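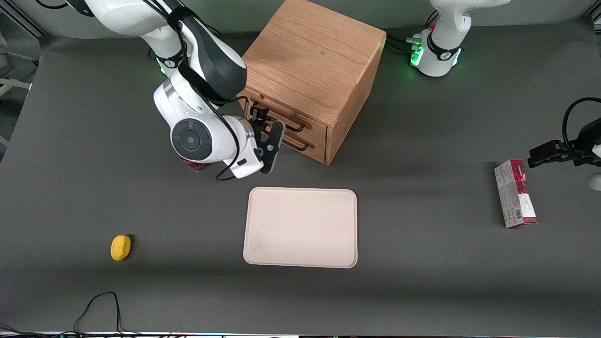

Rostcombe Drawer Fit Dataset

README for release 3

Summary

The Rostcombe Drawer Fit Dataset records how the gap between a wooden drawer and its opening changes with the humidity of the room. It contains 1,091 readings taken on 117 drawers in 87 pieces of furniture. Each reading gives the side clearance and top clearance of one drawer, the air temperature and relative humidity next to the piece, and, where it could be taken, the moisture content of the drawer side.

The pieces are domestic: chests, desks, nightstands, tabletop cabinets, and a few sewing tables. All are solid wood at the drawer front. Drawer bottoms may be plywood, and this is recorded.

The dataset was compiled by Arsalan Niazi. Shamim Pirzada wrote the cleaning scripts and maintains the files.

What changed in release 3

Top clearance is now measured at both front corners and stored in two columns. Releases 1 and 2 stored only the smaller value, under the name top_gap. Code that reads top_gap will fail on this release. To get the old behavior, take the minimum of top_gap_l and top_gap_r.

The species field has been split into front_species and side_species. Most pieces use a cheaper wood for the sides, and a single field hid this.

Humidity values from the Flolard rooms were shifted down after the logger there was checked against a salt solution and found to read high. The original values are kept in rh_raw. All other rooms have the same number in rh and rh_raw.

Three drawers had been entered under two IDs each. They have been merged, and the retired IDs are listed in retired_ids.csv.

Files

readings.csv – one row per drawer per visit
drawers.csv – one row per drawer, with dimensions and construction
pieces.csv – one row per piece of furniture
rooms.csv – one row per room, with heating type and floor level
retired_ids.csv – old drawer IDs and the IDs that replaced them
clean.py – the script that builds readings.csv from the visit sheets
visit_sheets/ – transcribed sheets, one file per visit, unedited

All CSV files are UTF-8 with a header row. Decimal separator is a period. Missing values are empty, never zero.

Fields in readings.csv

reading_id: Integer. Stable between releases.

drawer_id: Key into drawers.csv.

visit: Short code for the visit. Visits are in order within a room but the codes are not comparable between rooms.

month: Month of the reading, 1 to 12. The day was dropped from the public files because several owners asked for it.

time_block: Morning, afternoon, or evening. Readings before noon are morning. Readings after 6 p.m. are evening.

side_gap: Total side clearance in millimeters, left plus right, taken with the drawer pushed against one side of the opening.

top_gap_l, top_gap_r: Clearance above the drawer front at the left and right corners, in millimeters, as seen facing the piece.

rh, rh_raw: Relative humidity in percent, corrected and as logged.

temp_c: Air temperature in degrees Celsius.

mc_side: Moisture content of the drawer side in percent, from a pin meter. Empty where the owner did not allow pin holes.

stick: How the drawer moved when pulled by hand. Values are free, drags, binds, and stuck. See the section on sticking below.

flag: Empty for a normal reading. Otherwise a code, described under Known problems.

Fields in drawers.csv

drawer_id and piece_id are keys. Position counts from the top of the piece, with 1 as the upper drawer. Where drawers sit side by side, they are numbered left to right before moving down.

Width, height, and depth are outside dimensions of the drawer box in millimeters. Front height is stored separately, since a lipped front is taller than its box.

Construction fields cover the corner joint (dovetail, rabbet, box joint, nailed butt, or other), the runner type (side hung, bottom runner, center guide, or metal slide), and the bottom (solid, plywood, or hardboard). Pull is recorded as knob, bar, cup, ring, cutout, or none. Drawers on metal slides are included for comparison only. They move very little and should be left out of any fit against humidity.

Finish is recorded for the inside of the drawer as well as the outside. In most old pieces the inside is bare. A drawer finished only on the outside takes up moisture through the inner face, and its sides may cup.

How readings were taken

Every room was given at least a day with the logger running before the first reading. The logger was an Ilano two-channel unit placed on or beside the piece, away from vents and direct sun.

Gaps were measured with feeler gauges. The gauge was pushed in until it met light drag, then the leaf thickness was read. For side clearance the drawer was closed to within a finger's width of flush, pushed to one side, and measured at mid height on the other. Two leaves were stacked where one was not thick enough. The smallest leaf in the set was 0.05 mm, so any gap below that is stored as 0.

Contents were left in place. This was a choice. Emptying a drawer changes how it sits on its runners, and owners do not empty drawers before opening them. A loaded column in drawers.csv says whether the drawer was light, medium, or heavy at the first visit. It was not updated later.

Pin meter readings were taken on the outside of the left drawer side, along the grain, a hand's width back from the front. The meter was set to the species correction for side_species. Where the species was uncertain, the setting for red oak was used and the row has flag S.

Sticking

The stick field is a judgment by the person taking the reading. The working definitions were:

free – moves with one finger on the pull
drags – needs a hand but moves evenly
binds – stops at least once and has to be jiggled
stuck – did not open with a steady two-handed pull

Drawers rated stuck were not forced. Their gaps could be measured at the front only, and side_gap is empty for these rows.

Two people took readings, and they did not always agree on the line between drags and binds. A repeat test was run in one room in September, with both people rating the same drawers without seeing each other's sheets. They agreed on every drawer rated free and every drawer rated stuck. The middle two categories were swapped often enough that we suggest merging them for most uses.

Known problems

Flag H (20 rows): the room humidity was changing fast when the reading was taken, usually because a window had been opened. Wood lags the air by days or weeks, so the rh value does not describe what the drawer has been exposed to. Drop these rows unless lag is what you are studying.

Flag W: the drawer had been waxed, sanded, or planed between visits. Gaps before and after are not comparable. Treat the drawer as two drawers from that point on.

Flag S: side species uncertain, as described above.

Flag R: one side runner was worn enough to tilt the drawer. Top gaps differ between left and right for this reason and say little about swelling.

Oak is overrepresented, both red and white, and so are pieces made for heated homes. There are no readings from unheated cabins or boats. Painted furniture is rare in the set, and where it occurs the thickness of the paint is unknown.

The Virk rooms are all on a ground floor over a crawl space. Their humidity range is wider than anywhere else in the data and they supply most of the stuck ratings. A model fitted to the whole set without a room term will mostly learn the difference between Virk and everything else.

Grain direction was assumed to run front to back in the sides and left to right in the front. It was checked on pieces where the end grain could be seen.

Suggested uses

The set is suited to estimating how much clearance to leave when fitting a new drawer in a known climate. It can also be used to check published shrinkage coefficients against furniture in daily use, keeping in mind that box height, and not width, is the dimension that crosses the grain in a normal drawer side. Change in side_gap is small for this reason. Most of the seasonal movement appears in the two top gap columns.

A first plot worth making is top_gap_l against mc_side for a single tall drawer over all of its visits. If the points do not fall near a line, check the flags first.

The set is not suited to comparing makers or dating furniture. Maker names were not collected. It should not be used to predict movement in drawers of veneered particleboard.

Rebuilding readings.csv

Run clean.py from the top directory. It needs Python 3 and no other packages. It reads every file in visit_sheets/, applies the room corrections in rooms.csv, replaces retired IDs, and writes readings.csv. Existing output is overwritten without asking.

The script stops at the first sheet it cannot parse and prints the file name and line. The usual cause is a comma typed as a decimal mark. Fix the sheet and run again.

Reporting errors

Send corrections to Shamim Pirzada with the reading_id and the column. If the error is in a visit sheet, say so – sheets are corrected against the paper originals, and this takes longer than a fix to the script.

Additional readings are welcome if they follow the method above and include a logger trace for the room. Readings without humidity are not accepted, even for drawers already in the set.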